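The Flosetti Laboratory is pleased to report on the first phase of Mivix, its program for gathering household examples in simulation. This thread summarizes what was collected, how it was checked, and what will be released.

Mivix covers six tasks in the home: opening doors, closing doors, opening drawers, loading shelves, clearing tables, and carrying items between rooms. Every example is produced by a human operator who controls both arms of a simulated robot through a pair of hand controllers.

The target for the first phase was 2000 accepted examples. That target was met in September. Examples that did not pass review are stored separately and do not count toward the total.

Door opening accounts for 395 of the accepted examples. It was the slowest of the six tasks to collect. Operators needed more practice before their first accepted run than on any other task, and the review team returned more of their work.

The most frequent reason for return was contact with the door frame. The second was a pause of several seconds before the handle was turned. Long pauses teach the learning system to wait, and in early training runs the robot would stop in front of a door and remain there.

Operators are now asked to plan the approach before recording begins. A practice mode, added at their request, allows the same door to be tried any number of times with nothing saved. Returned examples fell noticeably after this change.

The rooms were supplied by Pranance, which prepared 440 floor layouts for the program. Layouts differ in wall color, flooring, furniture, lighting, and the direction in which each door swings. An operator does not see the same layout twice in one session.

Each example contains the views from the robot's own cameras, the position of every joint, the opening of both grippers, and a short written instruction. Instructions are written by a second person who watches the playback. The operator's own wording is kept in a separate field.

Review is carried out in two steps. The Tedesco software first checks for missing data and for joints that exceed their limits. A reviewer then watches the full example at normal speed and marks it as accepted, returned, or referred to a second reviewer.

Questions have been received about whether partial successes are kept. They are. A door that is unlatched but not fully opened is labeled as partial and may be included or left out by those who train on the data.

The laboratory will hold an open call on Wednesday at 3 p.m. for groups that wish to request early access. Applicants should state which tasks they intend to use and whether they plan to test on a physical robot. A written summary will be posted afterward.

Camera placement remains under discussion for the second phase. The present views keep the robot's own body in sight, which helps the learning system relate its arms to the objects around it, but they leave less room for the task. In door examples the handle can be a very small part of the view, as with the black lever here and the left gripper close beside it, while the wooden surface on the right takes up far more space. The laboratory is comparing the current setup with an added view from each wrist and invites comment from groups that have tried both. 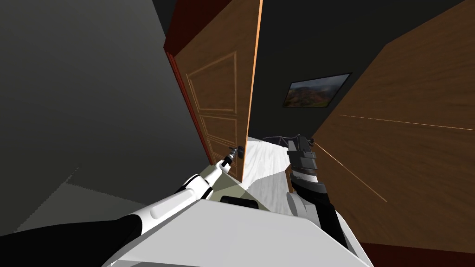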